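Shirring (sewing)

Shirring is a method of gathering fabric with several parallel rows of stitching, so that a wide piece of cloth is drawn into a narrower, evenly puckered panel. In modern home sewing the term usually refers to elastic shirring, in which a thin elastic thread is wound on the bobbin and ordinary thread is used in the needle. The finished panel stretches when pulled and returns to its gathered width when released.

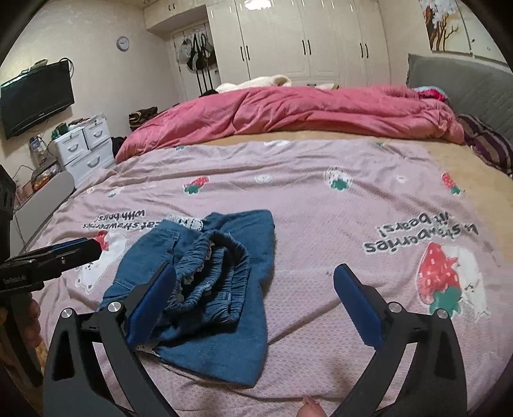
R. Pinto

Terminology

Shirring is often confused with ruching and smocking. Ruching is a general word for decorative gathers, which may or may not stretch. Smocking holds pleats in place with embroidery stitches worked by hand on the face of the cloth. Pattern publishers do not apply these terms consistently, and a bodice sold as "smocked" is in many cases shirred by machine.

Materials

Lightweight woven fabrics such as lawn, voile, and chambray gather most readily. Denim and canvas resist elastic thread, and garments made from them more often use flat elastic enclosed in a casing or stitched directly to the fabric. Fabric should be washed before cutting, particularly if it is 100 percent cotton.

Elastic thread consists of a stretch core wrapped in polyester or cotton. It is sold on small spools in white, black, and a limited range of colors. It is generally wound onto the bobbin by hand with little or no tension, although some machines accept machine-wound elastic.

Technique

The first row is marked on the right side of the fabric, and later rows are spaced with the edge of the presser foot as a guide. A long straight stitch is used. Each row is sewn with the previous rows pulled flat, which keeps the gathers even across the panel. Thread ends are knotted by hand or caught in a side seam.

The amount of gathering increases with each row. A panel commonly shrinks to nearly 50 percent of its flat width, and a test piece is recommended before the garment is cut. Steam from an iron held just above the work tightens the elastic further.
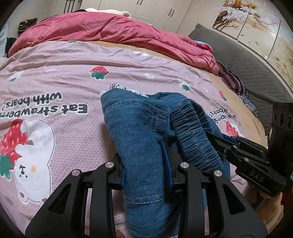 Skirts and children's clothing make frequent use of the method at the waist, where a shirred band allows for growth and removes the need for a zipper. Other common locations are cuffs, necklines, and the back panel of a fitted dress. In the last case the front remains smooth while the back supplies the stretch.

Care

Shirred garments are best washed in cool water and dried flat. High heat weakens the elastic core over time. A broken row can be replaced by removing the old thread and stitching again along the same line.

See also

Casing
Gathering
Ruffle
Smocking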